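Search this site Search

Iqra Butt has spent most of the spring teaching machines to do laundry, and she is happy to talk about it for as long as you like. "It begins with people," she told me, pouring us both a second tea. "Before anyone touches a remote control, we go to a real laundromat and do the chore with our own two hands, slowly — and then we do it again."
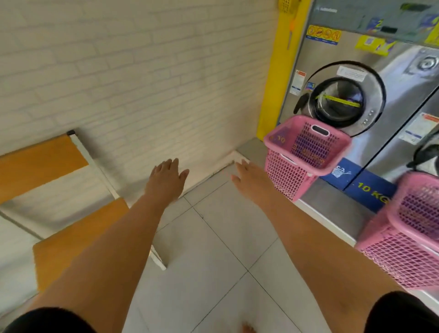

Reaching out by the washers, palms down.

Her project, Condlow, collects 30 takes of each small task. A basket sounds easy, she said, until you try to explain to a robot where your thumbs go. "You never think about your thumbs! I've carried laundry my whole life and I couldn't have told you."

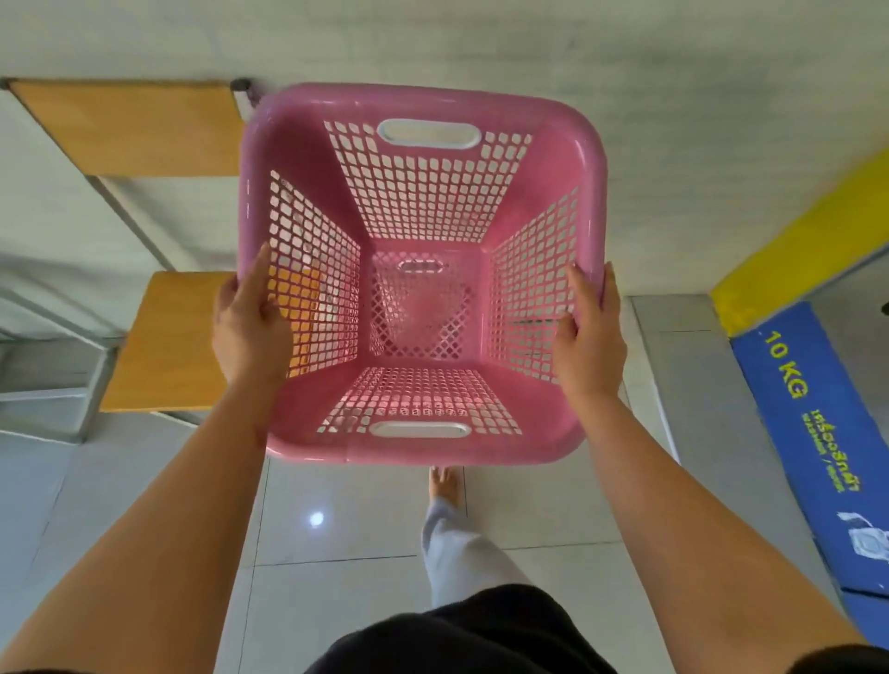

Is it better to show by hand or by remote?

Showing by hand is quicker and feels natural, but remote control records the robot's own joints, so Condlow uses both.

Her colleague Takumi Arai runs the remote sessions, and he needed 17 tries before his first decent lift. "The arms lag a little behind you," he told me, laughing, "so you learn to be patient, like dancing with a very polite uncle." He still watches the hand recordings before each session, mostly for the grip.

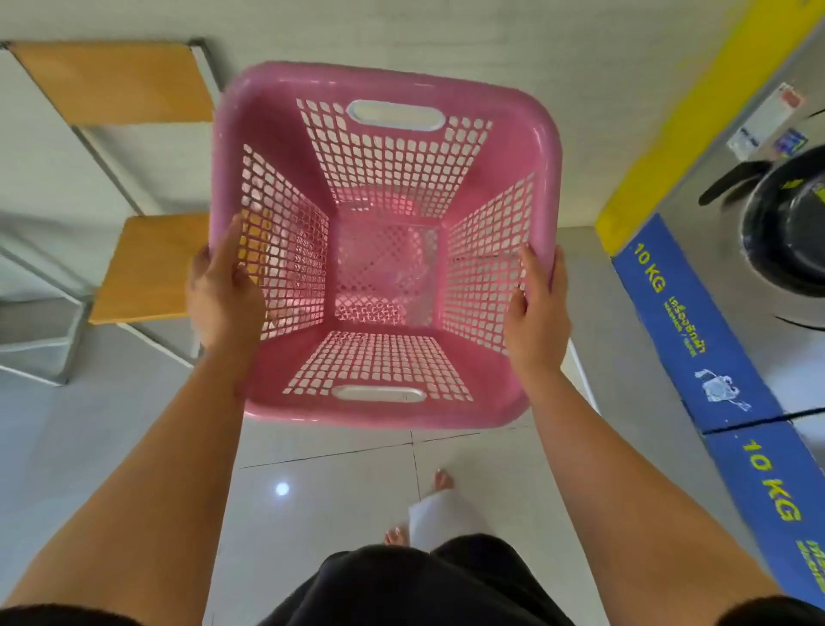
An empty basket, held at both sides.

They hope to move on to folding towels in November, and Iqra has already started practicing at home.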